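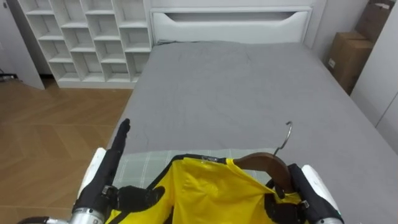 Cold walls, closed doors: a surveyor on damp in bedrooms

January 7, 2020

Weso is a small surveying practice in Sakbridge that inspects housing for landlords and, less often, for the people living in it. Its senior damp surveyor has spent most of the past two winters on the Omside estate, where a number of tenants had reported mould in bedrooms after their windows were replaced. We met at the practice's office to talk about how such complaints are investigated, what is measured, and why the bedroom is so often the room that suffers.

The work at Omside began in the usual way, with a list of addresses and a request to find the leak. "There is nearly always a request to find the leak," the surveyor said. "Water is assumed to come from outside. In most of the bedrooms I visit it comes from the people sleeping in them, and the wall is where it ends up."

A sleeping adult gives off moisture all night through breath and skin. With the door and window shut, the air in a small room becomes steadily more humid, and the amount of vapour it holds may be well above that in the hall. The temperature of the room usually falls over the same hours, as the heating goes off in the late evening. Relative humidity therefore rises from both directions. The lowest surface temperatures tend to be found at the outer corners, along the skirting and around the window reveal, and that is where condensation or mould appears first.

I asked how this is distinguished from rain coming through the wall. The surveyor's answer was that the pattern of the staining says a good deal, but that pattern alone is not accepted by the practice as a finding. "Black spotting in a corner with a soft edge, I would lean towards condensation. A brown tide mark with salts in it, I would lean the other way. Then I measure, and sometimes I have leaned the wrong way."

The measurements are simple. A surface thermometer is used on the wall and a separate instrument records air temperature and relative humidity. From those the dew point can be calculated and compared with the surface. A single visit gives a single comparison, made in the daytime with the door open and a stranger in the room, so loggers are left behind. At Omside the practice used the Keskinen, a plain white logger with no display. The lack of a display was deliberate. "If there is a number on the front, people manage the number. They open a window when it goes up. I don't blame them for it, but I then have a record of a fortnight when somebody was looking at a gadget."

One logger went in the bedroom and another in the hall of each home. The bedroom unit was placed at about mattress height, away from the radiator and out of direct sun. The longest record from one bedroom ran to 1,469 readings, taken through the coldest part of last winter. Plotted as a line, it shows the same shape almost every night: a slow climb after the door is closed, a flat period before dawn, and a sharp drop when the room is opened in the morning. On a few nights the climb is missing. The tenant had been away.

"That is the most useful part of the trace," the surveyor said. "The weather did not change on those nights. If rain were driving it, the room would not care whether anyone was in bed."

Much of our conversation was about furniture. A wardrobe pushed tight to an external wall reduces the movement of air behind it and insulates the wall from the warmth of the room, which makes the surface colder. The same applies to a solid headboard, a bed base with drawers and a bookcase with a full back panel. Open-backed shelving is less of a problem until it is filled. The surveyor would like to see a clear gap behind any large item on an outside wall, and would prefer large items to stand on internal walls where the room permits it.

The room often does not. Bedrooms on the estate are narrow, with the door and radiator on one long wall and the window on a short one. "I can write 'move the wardrobe' in a report and the tenant can read it and look at the only place the wardrobe fits. It is correct advice and it is no use to them. In those rooms I write about the wall."

Writing about the wall means recommending insulation, and there the practice is cautious. Internal insulation raises the surface temperature but leaves the masonry behind it colder than before, so that vapour reaching the old surface through a gap or a poorly sealed socket may condense out of sight. The surveyor regards the edges as the whole of the job: the reveals, the floor junction, and the return along the party wall. Boards fitted to the flat area alone tend to move the mould to the perimeter.

Ventilation is cheaper. The replacement windows at Omside had been ordered with trickle vents, and the vents had been painted shut or taped over in many of the rooms inspected. Tenants described a draught on the pillow. The surveyor thought this a fair complaint, and one that ought to have been foreseen when the vents were positioned. Undercutting the bedroom door helped in several homes, provided there was a working extract fan somewhere for the air to go to. Of the fans tested, a number were running and moving very little air. The usual fault was flexible duct lying in a loop in the loft, with water standing in the low point.

On drying laundry, the advice was brief. Washing dried in a bedroom adds a large amount of water to the air in a few hours, and a dehumidifier in a closed room will deal with it better than an open window will on a wet day. Bedding should be folded back in the morning for a while before the bed is made, and a mattress on a solid platform benefits from being stood up from time to time.

I asked about mould paint. "It is paint. It buys time, and time is sometimes worth having, for instance if the wall is being insulated in June. Wash the surface down with a proper fungicidal solution first and let it dry. Do not brush it dry, you will only spread it."

The practice has now inspected 200 homes on the estate. Penetrating damp was found in a minority, mostly below failed gutter joints, and those repairs have been ordered separately. For the remainder the report recommends fan and duct repairs before any work to the walls, with the loggers going back in next winter in the same positions. The surveyor expects some of the results to be inconclusive. Tenancies change, and a room that held a couple last year may hold a child this year, or be used for storage.

The landlord has also asked for a leaflet. A draft has been written and returned with a request that it be shorter. The section on furniture has been kept, with a diagram of the gap behind a wardrobe, and the section on dew point has been taken out.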